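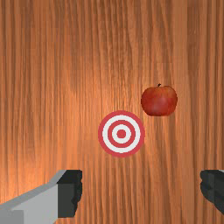

Fig. 1. Pick-and-place in simulation: apple, target, open gripper.

Unit 5 - Can they do chores yet?
Notes for A. Lindgren's section. Bring these in October, we will mark them up.

Short answer: some chores, some of the time, in rooms that were set up for them. Long answer is the rest of this sheet.

1. What counts as a chore
A chore is a string of small jobs. "Clear the table" = find the things, decide what each one is, pick up, carry, put down somewhere sensible, go back, notice you missed a spoon. Each link can fail. If every link works 9 times in 10 and you have ten links, work out the odds yourselves before class. Worse than most people guess.

Shop floor is different. Same part, same place, same light, all shift. Machines have been good at that for decades. Kitchen drawer - no.

2. The apple task
Put the apple on the target. Looks like nothing. Look at Fig. 1 again and write down what the machine has to know before it moves:
- where the apple is on the table (from above you get left/right and up/down, height is harder)
- how wide to open. The gap between the dark pads is wide in the figure, fine for a start, but it has to close the right amount
- where to take hold. Fruit is round, a bad grip and it squirts out
- where the middle of the target is, and what "on" means. Touching the outer red ring? Stem over the bullseye?
- when to stop

That last one gets skipped in every homework. Please don't skip it. A success rule has to be writen down or you can't score anything.

Note how short the trip is. Apple and target nearly neighbors, bare table otherwise. No cups, no mail, no cat. Compare with your own kitchen counter tonight.

3. Why simulate
Cheap. Nothing breaks. You can reset a thousand times over lunch. Also you know the true position of everything, so scoring is easy.

Costs: friction is guessed at. Soft things are hard (towels, bread, trash bags). Light is too kind. A policy can learn habits that only pay off in the simulator, and then you bring it to a real bench and it closes on air. This is the sim-to-real gap, term will be on the quiz.

4. Numbers from the class runs
Two arms in software, we call them Zokis and Grurkov, same apple task.
Zokis: 2328 tries, 1757 good. So around 75 percent.
Grurkov: stopped early, do not use the file on the share, it has the wrong target position in it. New one coming.

Is 75 good? For a demo yes. For someone loading your dishwasher, one plate in four on the floor. Discuss. And remember the apple never hides behind the cereal in these runs.

5. Homes vs. shops, quick table in words
Bin picking, one known part - mostly solved
Packing mixed groceries - partly, slow, needs a person near by
Vacuuming a floor - yes, if you pick up the socks first
Folding laundry - demos, slow, watch how the shirt is laid out before the video starts
Wiping a counter - motion is easy, knowing when it's clean is not
Cooking from scratch - no

When you read a claim from a company ask: how many tries, who reset the scene, was anybody driving it by remote, was it sped up. Graltetti reading (packet, p. 19) answers two of these. Find which two.

6. For next time
Read Fitzsimmons handout, first half only. Skip the math box.
Write one page: pick a chore you did this week, split it into links, mark the link you think a machine would fail first and say why. Not the vacuum, everbody does the vacuum.
Also a success rule for the apple task, two sentences max. Must settle the case where the apple lands half over the outer ring, and the case where it lands right and then rolls.

Office hours same as before, door is open after 3 pm. - Amos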